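Why does a golf ball have dimples?

A golf ball looks simple, but its surface does a lot of work. If you hold one up to a window you will see that it is covered in small round dents. These are called dimples. The ball made by Sundqvist for junior players has 319 of them. Other balls have more or fewer.

Dimples change the way air moves past the ball. To understand how, you need two words: drag and lift.

Drag

Air is made of very small particles. When a ball flies, it has to push these particles out of the way. The push of the air against the ball is called drag, and it slows the ball down.

Air also leaves a gap behind a moving ball. This gap is called the wake. The air pressure in the wake is low, and the pressure in front of the ball is high. The difference pulls the ball back. A wide wake means a lot of drag. A narrow wake means less.

On a smooth ball, the thin layer of air touching the surface lets go early, near the widest part of the ball. The wake is wide. On a dimpled ball, the dents stir up that thin layer. Stirred-up air is called turbulent air. It stays against the surface for longer and lets go further around the back, so the wake is narrow.

A smooth ball hit by a good adult player travels only about half as far as a dimpled one.

Lift

The face of a golf club is tilted. This tilt is called loft, and it is measured in degrees. A club with a loft of 34 degrees sends the ball fairly high. A driver has much less loft and sends it lower and further.

Loft also makes the ball spin backwards. Backspin drags air over the top of the ball and bends the airflow downwards behind it. When air is pushed down, the ball is pushed up. The upward push is called lift. Dimples help the spinning ball to grip the air, so they add to the lift as well.

A ball struck by a driver can spin at 3,000 turns per minute. Short, lofted clubs produce more spin than that.

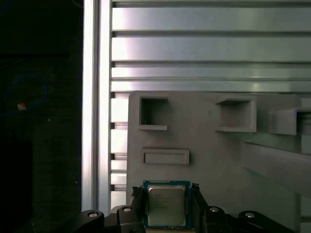
Weseo Junior Golf Club | Learning and Equipment Team

How were dimples discovered?

Early rubber-like balls were made smooth. Players noticed that old balls with nicks and scratches flew further and straighter than new ones. Makers began to cut or hammer marks into new balls on purpose. Several patterns were tried, including raised bumps, before round dents became the usual choice.

Does the size of a dimple matter?

Yes. A dimple is very shallow, less than the thickness of a fingernail clipping laid on its side. If dimples are too deep, drag goes up again. If they are too shallow, they do not stir the air enough. The pattern should also be even all over, or the ball may curve to one side.

Try it at the range

You will need 6 smooth plastic practice balls, 6 dimpled plastic practice balls of the same size and weight, one club and a tape measure. Ask an adult to help.

1. Stand at a marked line with clear space in front of you.
2. Hit the smooth balls, using the same swing each time.
3. Measure how far each ball flew before it landed, in metres. Write it down.
4. Do the same with the dimpled balls.
5. Add up each set of distances and divide by six. This gives the average.

Do the test on a calm day. Wind changes both drag and lift.

Words to know

Backspin: spin in which the top of the ball turns back towards the player.
Drag: the push of air that slows a moving object.
Lift: a push that holds a moving object up.
Loft: the tilt of a club face.
Wake: the low-pressure area behind a moving object.

Next topic: Why are grips made of rubber?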